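# The Claltberg Pact Looks Thin

Gestby's foreign minister, Visitación Iglesias, calls the deal she signed in Claltberg a turning point. I've read all 38 pages, and I can't find the turn. Twenty-one clauses "encourage" cooperation with Kallio. None sets a deadline.

Her office says 93 percent of border disputes are now covered. Covered how? The ministry wouldn't say. 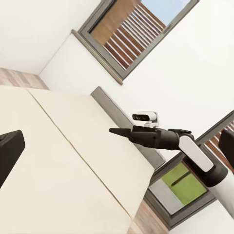
Kallio's envoys, meanwhile, have promised only to meet again in February, and they've skipped meetings before.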